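2018-08-15, equipment planning, board handling cell

Sat down with Mohit Yadav to fix the order list for the next quarter. Budget line is 3000 and has to cover fingertips, a spare wrist cable and memory for the Dell chassis. The second arm stays on the Zomville quote until April.

Fingertips: Rorkley sells the narrow set in packs of 9. Alcaraz has a similar part at 167 per pair — too much for something we wear down. Going with Rorkley.

Memory: eight slots on the board, all empty, and the processor socket is empty too. Order the modules and the processor on separate lines so that a delay on one does not hold the other. Used parts are fine for insertion trials. Latch wear matters more than speed grade.
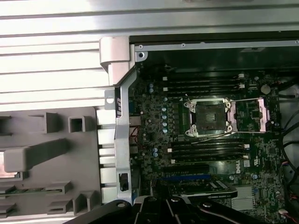
Do we buy the extended service plan with the second arm? Leave it off for the first year and put the money toward a spare gripper.

Lead time on the wrist cable is 7 weeks, so that goes out first. Samira Saliba signs anything from Emik, and she wants the old part number on the form next to the new one.

Open: torque driver for the socket frame screws. Mohit prefers to borrow before we spend. No price yet — ask Rorkley when the fingertip order goes in.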